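Dropped auger leads to a proper fix at Runano's two-arm bench

By Ataahua Pryor

Anyone who has followed the two-arm project at Runano will know how much fun it has been to watch the bench crew teach a pair of robot arms to handle awkward parts together. Last week it got a little too exciting, and the team has been refreshingly open about what went wrong.
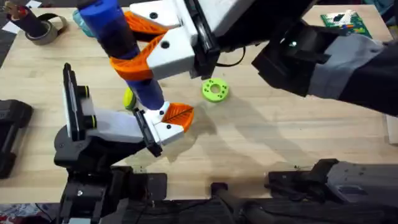

The fault showed up during the auger exercise, in which both arms hold the same long part and turn it end for end over the table. One arm leads and the other follows, and the follower has to keep up the whole way around. On the run in question the following arm stopped dead partway through the turn. The leading arm kept going for about two seconds, long enough to wrench the auger out of both grippers and send it rolling off the bench and onto the floor.

No one was hurt. The operator was at the desk and hit the stop button straight away, and the only real damage was a chipped fin on the auger and a torn fingertip pad (the pads are cheap, and there's a drawer full of them). Still, a part that size landing on somebody's foot would be no joke, and the crew shut the bench down for the rest of the day while they went through the logs.

What they found is a lovely bit of detective work! The following arm hadn't crashed at all. It had gone into a protective hold, exactly as it was designed to, when the force reading at its wrist jumped past the limit. The trouble was that the message telling the leading arm to hold as well was sitting in a queue behind a pile of routine status updates. By the time it got through, the auger was already on its way to the floor.

The force spike had a cause of its own, and a humble one. A cable at the wrist had been re-routed with a bit too little slack, and at one particular angle it pulled tight and tugged on the sensor. The arm read the tug as a collision. Run number 546 just happened to be the first that passed through that angle under load, after weeks of smooth turns.

Both problems have now been dealt with. The cable has a longer loop and a new clip, and the hold signal travels on its own line between the two controllers, so it never has to wait its turn behind anything else. If either arm stops, the other is meant to stop with it. The crew tested this by deliberately triggering holds at 20 different points in the turn, first with no part in the grippers and then with a foam dummy, and both arms froze together every time. I stood behind the tape for a few of those and it is really something to see, two big machines going from full motion to stock-still in the same instant.

There have been some smaller changes too. The walking area has been moved farther back from the bench, the edge of the table is getting a low removable lip, and the checklist taped up beside the desk has a new line asking whoever touched the cables last to move each wrist through its full range by hand before powering up. Closed-toe shoes were always the rule, and the rule now applies to visitors dropping in for a quick look as well.

The auger exercise started up again on Wednesday at half speed, with a fresh auger and new pads. It will stay at half speed until the crew has clean logs from 2000 turns, which at the present pace should take them into December. The next stage, where the arms pass the part back and forth in place of sharing it, has been pushed back until that's done.

The full fault report, with force plots from both wrists, is in the binder at the front desk for anybody who would like a read. The plot on the third page, where the cable goes tight, is well worth a look.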